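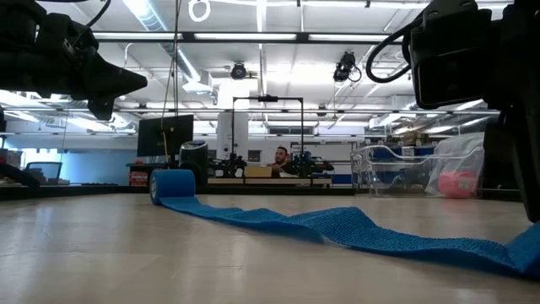
Shona Pollock wants to know why we'd pay for the Umik kit at all when the old Catley controller still runs two arms fine. Fair question, and I don't have a full answer for her yet, so this entry is me thinking out loud.

November 6, 2020

Day four of the trial. The kit is the two-arm teleop package plus the Stoma recording software, and we have it for 7 more days before Galbraith wants a yes or a no. I've been staying on the blue wrap because it's the nastiest thing on our list — soft, crinkly, and it holds a fold exactly where you don't want one.

What I like so far: the lag. With Catley I'm always waiting a beat and then overshooting, and with this one I mostly forget about it! Setup was quick too, once I found the page about homing the left arm first (it's in the appendix, naturally).

What I don't like: grip force is one slider from 0 to 20 and the low end is mush. 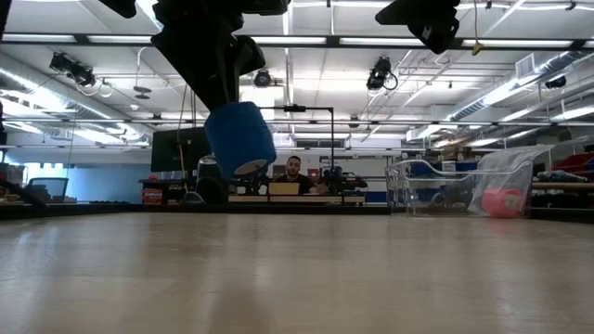

I ended up leaving it at 7 for the roll itself and going lower for the loose end, but switching between the two means reaching for the mouse every time. I've asked Umik support if it can go on a pedal. No reply yet.

Also, Stoma throws error 204 if you stop a recording too soon after starting it. The file is still saved, you just have to rename it by hand. Annoying, but I can live with it.

To do: same task on Catley, same operator, so Shona has something to compare. And ask Galbraith if the $2000 support plan is yearly or one-time — the quote doesn't say.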